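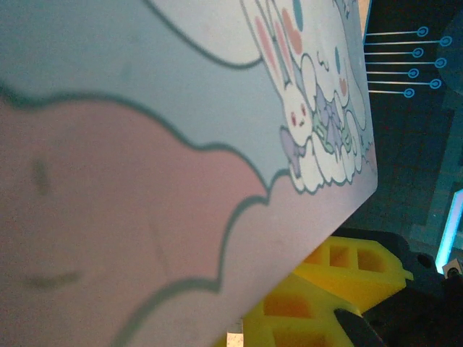
Yevdokiia Koval

If you live with anyone under ten, you know what happens to cards. Birthday cards, sticker backings, the big glossy ones from the toy shop, the pretty ones with bunnies and clouds that are too nice to throw away and too floppy to stand up on their own. At our place they used to live in a heap on top of the microwave, and every time somebody opened the door a few would slide down the back. I have now got the whole lot sorted and I love how it came out, so I'm passing along everything that worked!

Start with a dark background. I do all my sorting and trimming on a dark surface now, and the difference is huge. Pastel colors (pale pink, baby blue, lavender) just melt into a white table, and you end up snipping into a border you didn't see. On something nearly black every edge jumps out at you, rounded corners included.

Flattening a curled card. Matte cards love to lift at the corners. Lay the card face down on a clean sheet of baking paper, put another sheet on top, then a heavy book, and leave it for two nights. Please don't iron it! I tried that once with a thank-you card from my aunt and the color came off on the cloth. If a corner is really stubborn, roll it very gently the other way around a pencil first – just once – and then put it under the book.

Cleaning off fingerprints and jam. A soft white eraser is the best thing I have found for matte printing. Work from the middle out toward the edge with a light hand, and brush the crumbs away with a dry makeup brush. For sticky spots, a cotton swab that is barely damp will do it. Test a bit of the back first. Never use window spray, it leaves a shiny patch you can't get rid of.

Corners. My neighbor Vira Karpenko lent me her corner punch and I had to go out and buy my own within a week. Square corners get bent in no time, rounded ones hold up to little hands for ages. If you haven't got a punch, draw around a small coin and cut with nail scissors, turning the card and keeping the scissors still.

Where to keep them. I use a shallow drawer with the cards standing on their long side like records, biggest at the back. We had over 40 in the first clear-out and they all fit, with room for a pack of envelopes. Slip a piece of cereal box between the groups (animals, birthdays, holidays) and write on the top edge with a marker.

Using the large ones. The big illustrated cards are wonderful as drawer liners, and my favorite trick is to put one inside the lid of a storage box, so the kids know which box is which without having to read. Clouds and bunnies for the soft toys, trucks for the trucks. Fix it with four dabs of glue stick so you can peel it off later when tastes change (and they will, overnight).

Displaying a few. A thin string and small wooden clips across the end of a shelf, seven cards at a time, swapped when somebody asks. Keep them out of direct sun – pinks go first, then the light blues – and away from the stove.

Next I'm going after the sticker sheets, which are worse. If you have a good way of storing the half-used ones, please write and tell me!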